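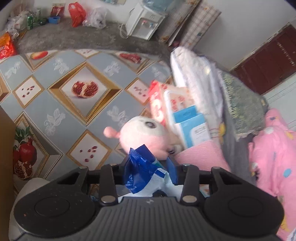

Photo: Gwawr Harries

Packaging Waste in Shared Student Housing
Project report, Group 4
Alun Bowen, Gwawr Harries, Vasco Matos

1. Background

Most students at the Prenemdale campus live in shared apartments and buy a lot of their food and household goods in small packs. Our group wanted to know how much of the trash from these apartments is packaging, and how much of that could be recycled under the current city rules. Plastic packets, plastic bags and printed boxes all go through the same kitchens, but they do not all belong in the same bin.

2. Method

We asked 30 apartments in the Floltdale building to keep their packaging apart from other trash for one week in October. Each apartment got two bags, one for paper and cardboard and one for plastic. We picked up the bags on Wednesday evening and sorted them by hand in the basement. Every item was counted once and put into one of three groups: cardboard, hard plastic or soft plastic. Glass and cans were left out – the building already has separate bins for them.

3. Results

We counted 1348 items in total. Of these, 678 were soft plastic, mainly food wrappers and shopping bags. The rest was cardboard and hard plastic. One apartment alone handed in 43 delivery boxes, so the cardboard figure is higher than it would be in a normal week.

Many soft plastic items had been put in the paper bag by mistake. When we asked, people said they did not know where wrappers should go. The sign in the trash room does not mention them.

4. Problems

Two bags split on the stairs and some items may have been mixed up. We also did not weigh anything. Dennis Bainbridge, our supervisor, pointed out that a count makes light items look more important than they are. A second round should use a kitchen scale.

5. Next steps

We have written a new sign for the trash room and sent it to Meirion Sayce at the housing office. If it goes up, we would like to repeat the count in the same apartments next term – this time with weights.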